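Why Do Famous People Sign Their Names So Fast?

When I was nine, I waited outside a theater stage door for two hours to meet an actor named Otakar Říha. He had played the lighthouse keeper in my favorite show, and I knew every one of his lines. When he finally came out, he scribbled something in my notebook, smiled and got into a car. I looked down. It looked like a worm had fallen in the ink!

So let's talk about autographs. The word comes from Greek: "autos" means self, and "graphein" means to write. An autograph is something a person wrote with their own hand, and that's why fans like them so much. The star really held that pen and touched that paper (even if it was only for a second).

Why the worm, though? Think about how many names a star has to write. Bello Amadi, who sings on the cartoon Brandport, once told me she signed 2,452 posters before a tour – and her thumb hurt until February. If you wrote your whole name neatly that many times, you'd start leaving out letters too.

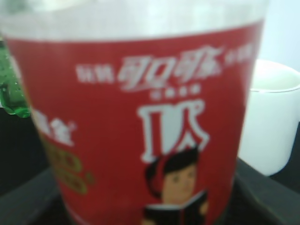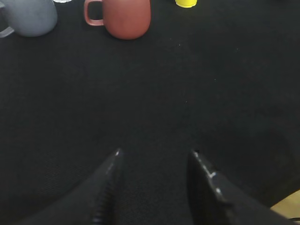

There's another reason, and it's a fun one. Lots of famous people have two signatures, a careful one for important papers and a quick, loopy one for fans. They don't want strangers copying the one they use at the bank. The loopy one can turn into a kind of drawing, a bit like the flowing white Coca-Cola lettering on that red cup label, which is in Chinese characters. You could know a style like that by its shape, even when it's blurry. Bello's fan signature is one big B with a tail that goes all the way under the rest.

Can you tell if an autograph is real? Sometimes. Grown-ups called authenticators compare it with other ones they are sure about. They look at where the pen pressed hard and where it lifted off the page. A copied signature is often slow and shaky, and a real one usually zips along.

If you ever get to ask for one, bring your own pen and have the page open. Say please. If the person says no, that's okay – stars get tired and hungry like the rest of us, and some of them have a train to catch.

I still have my worm, by the way. It's on page 24 of the notebook, and I've decided the squiggle at the end is an Ř.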